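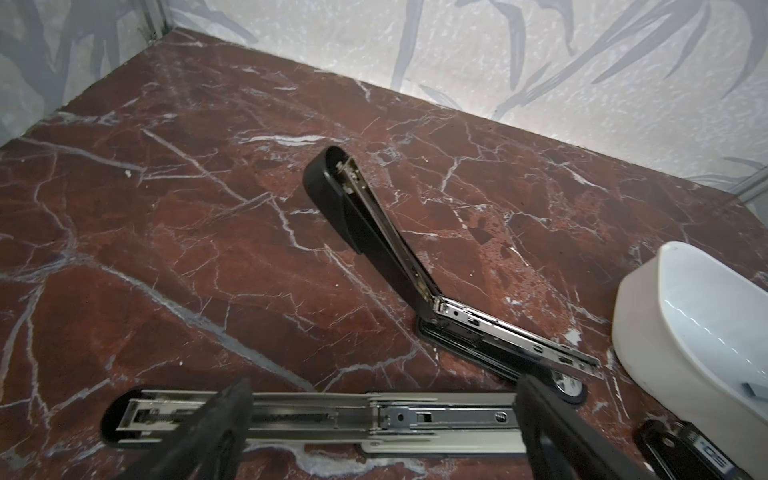

Home | Method | Results | FAQ | Downloads

Wustuvitz Manipulation Notes: FAQ
Posted in April by the Ellow project team

What does the method do?
Ellow trains a policy for small hinged objects such as staplers. It predicts a grasp and a hinge angle together from wrist camera input. Earlier versions predicted the grasp first and estimated the angle afterward, and errors in the first step carried into the second.

Why staplers?
They have one main joint, reflective metal parts and a long, narrow shape. Reflections cause most depth errors at close range, so the policy takes color input only.

How much training data is used?
Over 60 hours of teleoperated demonstrations, all with a two-finger gripper. Episodes in which the operator dropped the object are kept and labeled. Removing them lowered recovery performance in our tests.

What is the main result?
On known staplers the policy completes 94 percent of trials. A trial is complete when the object is held, opened to the target angle and released inside the marked zone. On unseen models the rate is lower; see the table under Results.

What is the baseline?
Cemano, our earlier two-stage pipeline, retrained on the same demonstrations. It was not tuned again for this comparison.

Does the work surface matter?
Yes. Veined or speckled surfaces produce false edges near thin metal parts. We vary the surface during training and do not mask the background at test time.

What happens when several staplers are close together?
The policy selects one target and holds that choice for four seconds before it may switch. Without the hold, it alternated between targets and the arm stalled.

Can I run it on other hardware?
The released weights assume a wrist camera and a parallel gripper. Changing the finger pads requires a new calibration but no retraining. Changing the camera mount requires both.

Is force sensing required?
No. Motor current is logged but is not a policy input.

Where is the evaluation code?
In the Park repository, under Downloads. Version 2 fixes an error in the angle metric. Scores from the first version should not be compared with those on this page.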